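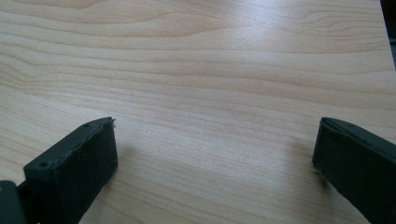

Slide 1. Hand-held gripper, fingers open over the bench.

Leave this slide up while people sit down. Say hello, say who I am, say that Pallavi Kanaujia wrote the first version of the checklist and I have only been adding to it.

The talk is about looking after the fingers on one hand-held gripper, the one we call Baterar. Fingers and pads only. The trigger and the wiring were covered by Gaurav in the morning session, so send those questions to him.

Point at the tip of the left pad. There is a small frayed bit sticking out, lighter than the rest. Ask the room who would keep working with it. Wait for hands.

My answer: finish the run, then look at it on the bench. A frayed end is a reason to check the pad. It doesn't settle whether the pad is done. Press along the face with a thumb. If the face moves against the block, change it. If it stays put, trim the loose end flush with small scissors. Do not pull it. I pulled one in November and took a strip off the face with it.

Next, the holes. Two show on the top edge of the left finger, one down low and one near the tip. On our tool we check the screws at both places before every shift. Short driver, hand tight, stop when it stops. Magdolna marks the heads with a paint pen so a turned screw shows up right away. Use a color you can see on black.

Slide 2. The log sheet (no picture, just the table)

We write down date, operator, cycle count, left pad, right pad. Read out the top line: 29 cycles, both pads fine. Then the bad one: 76 cycles, left pad lifting at the tip. We used to change pads at 100. Now we check at every battery swap and change when the thumb test says so.

Change both pads at the same time. Engelbert Camenzind disagrees with me on this and may say so from the floor. Let him. His point is cost. Mine is that one new pad and one old pad close off center, and then you spend the afternoon looking for a fault in the linkage.

Slide 3. Changing a pad

Power off. Fingers open all the way. Back out the low screw first, then the tip screw. Lift the block straight off. Wipe the seat with a dry cloth, no solvent. New pad on, tip screw in loose, low screw in loose, then tighten both. Close the fingers slowly by hand and look at the gap from above. The tips should meet level.

If they don't, loosen the bracket and start there. Skip the shims.

Slide 4. Spares

Pads are in the Skustham drawer, second from the top. Sign for them. Endang Wijaya does the reorder and needs to hear from you before the drawer is empty.

Questions. If short on time, drop slide 4 and put the drawer label in the chat.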